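May 28, 2019 — suturing project, student bench

Started late, the pad from last session had to be swapped first. The old one was torn at the near end and Jarmo had already marked it for the bin. New one is from the Tikkanen box. It lies flatter but still bulges on the right if the clamps are tight, so leave them half a turn loose.

Goal for today was the pull-through only. Needle pass is parked until Flestitz sends the new jaw inserts. Raimo drove, I logged, Jarmo watched the current readout and called stops.

Settings carried over from the Mulau branch. Grip force limit at 30 percent, speed limit at 70 percent. Log rate was still 2000 Hz from somebody's vibration test and the disk filled up before lunch. Set it back and wrote the old value on the whiteboard so it doesn't get lost.

We worked with the teal braided thread all day. It is easier to pick out against the pad than the dark one, and the detector was trained mostly on it anyway. Grasp from above, jaws closed on a single strand, then a slow pull away from the wound area.
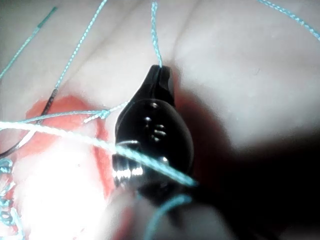
Main trouble is still choosing the right strand. With several lengths lying across each other the planner likes whichever is closest to the camera, and that is often a loose one with no use to us. Raimo wants to weight by angle at the tip. I would try clearing the loose ends first and see how much is left to fix. We agreed to do mine first because it takes ten minutes.

Second trouble is glare. The lamp on the left washes out part of the pad and the detector loses stitches there. Moved the lamp back a hand's width in the afternoon — better, but then the arm's shadow gets heavier on the other side. Need a diffuser. Baking paper would do for now.

Run 354 is the one to look at if you only open one. The current climbs in steps before the slip, and Jarmo thinks we could stop on the second step. Files are in the Pisura folder under today's date.

To do:
Raimo — angle weighting, on a separate branch please
Jarmo — stop rule from the current steps
Me — lamp, diffuser, order more teal thread
Ask Flestitz again about the inserts. They have had the drawing since December.

Left the arm parked and the pad covered.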